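Mugs, again

24 October 2024

Quick one, I have a train in 42 minutes and the soup isn't even on.

So the shared counter at Clumcombe. If you've been reading a while you know I rant about it every December when the place fills up, but this year it started early. Stuff just lands there. You put a cup down to answer one question and that's it, the cup lives there now. Same with paper. Same with cartons of whatever.

Davoud Abbasi (desk by the wall, very tidy, slightly scary) says we should clear it every night. Fine. But who takes what? I brought home a mug last week that wasn't mine. Washed it, brought it back, felt like a theif the whole way.

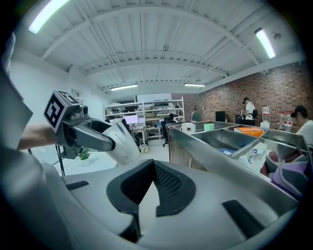

My own rule is simple and I do break it. Cups go to the sink when I get up, full or not. Folders go back in a bag before lunch. Anything small goes in a bin with a divider and if I haven't missed it in 2 weeks, out. Steel is nice for this btw. Wipes down in seconds, shows every fingerprint though, so you can't pretend you did it.

Water is the one thing I'd leave out. Big jug, bottles, whatever, keep it where people can reach. I drink way less when it's in a cupboard. No idea why.

Someone asked in the comments about the tray inserts from Genov. Haven't bought them. Read the page, liked them, saw the price was 265 for the set and closed the tab. Ice cream tubs work. The square ones, not the round ones, round ones waste the corners and then you get crumbs and paperclips in there and it's gross.

Also the Palla soap is back at the corner store, the unscented kind, so I got two. Mug stains come off with that and baking soda, leave it ten minutes, don't scrub like a maniac.

Ok soup. More on the fridge shelf nxt time, I have opinions about the fridge shelf.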